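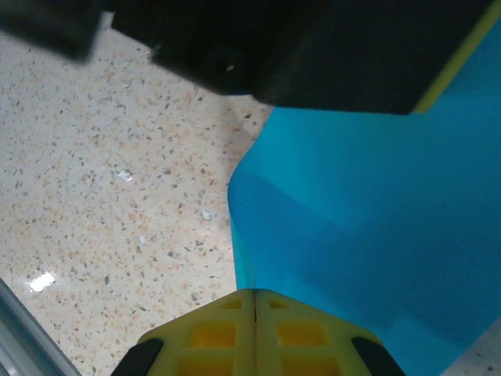
Blue, close up. Smooth surface with a slight gloss.

Flotura Household Range in Blue

Shares 200
Comments 8

Flotura is the Hikudholm line of soft household goods for storage, laundry, utility rooms and garages. The range has four pieces: a ground sheet, a fabric cover, a carry sack and a flexible tub. Each piece is sold separately and all four come in blue. The sheet and the tub can also be ordered in gray. The blue is a bright one, between cyan and turquoise, and it looks deeper where the material folds or turns away from the light. Screens vary, so if the exact shade matters to you, ask the store for a color card before ordering.

The Pieces

Ground sheet. A single layer of plastic sheeting with a hemmed edge. Use it under a workbench, under paint cans, in the trunk of a car, or over boxes in a basement. It folds flat and stores on a shelf. It has no grommets. If you need to tie a sheet down outdoors, look at the Drurel tarp instead, which has grommets on all sides and is a heavier item.

Fabric cover. A loose cover for a chair, a small table, a sewing machine or a stack of bins. The outside is coated and has a light shine. The inside is plain. There is a drawcord in the bottom hem with one cord lock. The cover keeps dust off and will take a splash, but the seams are not taped and it should not be left out in the rain.

Carry sack. An open-topped sack with two web handles and a folded base. It holds bedding, soft toys, swim gear, or a week of towels for two people. It stands up by itself when it is full and lies flat when it is empty. The handles are long enough to go over a shoulder. Do not use it for firewood or for tools with sharp corners.

Flexible tub. A one-piece molded tub with two handles formed in the rim. The walls bend in when you bring the handles together, so it can be carried in one hand and poured from one side. It can be used for hand washing, weeding, mixing potting soil or carrying wet boots to the sink. Tubs of the same size nest.

Specifications

Ground sheet: 200 cm long, hemmed on all four sides
Fabric cover: one size, drawcord hem
Carry sack: 700 mm tall when opened out
Flexible tub: 435 mm across the rim
Color: blue (all pieces), gray (sheet and tub only)
Surface: smooth outside, light gloss
Carton quantity for store orders: 8 of one piece, colors may be mixed

Choosing Between the Sack and the Tub

This is the question we get most often. The sack is for dry, soft, bulky things and goes away in a drawer when you are done with it. The tub is for anything wet, muddy or heavy. If you are buying one item for laundry, buy the sack if you carry dry clothes up and down stairs and the tub if you wash by hand or hang things outside. The tub does not fold. You will need floor space for it or a strong hook, and it can hang by one handle as long as it is empty.

The sack will hold a tub inside it, with the rim near the top. Some customers use the two together in the back of a car so that the tub stays upright on turns. The sack was not made for this and the fit is snug.

Cleaning

Wipe the sheet and the tub with warm water and dish soap. Rinse and let them dry before folding or stacking. The cover and the sack can be sponged clean on both sides. Neither should go in a washing machine or dryer, and none of the pieces should be ironed. For adhesive left behind by tape or labels, rub with a little cooking oil on a cloth, then wash with soap. Do not use paint thinner, acetone or scouring powder. These dull the surface and the gloss does not come back.

New sheets arrive folded and will show the fold lines at first. Spread the sheet out in a warm room overnight and most of the lines will relax. The covers are packed rolled and crease less.

Storage

Store dry and out of direct sun. Blue pieces left in a south-facing window for a whole summer will fade on the side facing the glass. The tub gets stiffer in the cold. If it has been in an unheated garage all winter, bring it indoors for an hour before you fill it.

Repairs

The sheet can be patched with the clear tape sold for pool liners. Round off the corners of the patch and press from the center outward. A torn handle on the sack can be sewn back on with heavy thread through the old stitch holes. We do not supply replacement handles, but cord locks for the cover are available at the parts counter at no charge. Bring the cover with you or give the product name when you write in. A split tub cannot be repaired.

What Changed This Year

The cover used to have elastic in the hem. It lost its stretch too soon and was replaced by the drawcord in November. Stores may still have a few of the elastic ones, marked with a white sticker on the bag and sold at a lower price. They are the same size and the same blue. The sack handles are also longer than before. The sheet and the tub have not changed.

Works With

The tub fits the lower shelf of the Tsuji laundry rack. It does not fit the upper shelf. The carry sack hangs from the hooks on either side of the same rack, one sack per side. The rack is not included with any Flotura piece.

Ordering and Returns

Single pieces ship in a plain bag. Tubs ship nested when you order more than one, with paper between them. Unused items can be returned to any Hikudholm store with the receipt. We cannot take back a sheet that has been cut, although cutting is fine if you want to keep it. Use sharp scissors and a straightedge, and note that the cut side will have no hem.

Store orders and questions about carton quantities go to Dougal Skinner at the Hikudholm trade desk. Please include your store number and the colors you want. Phones are answered until 4 p.m.

Comments (8)
Share this page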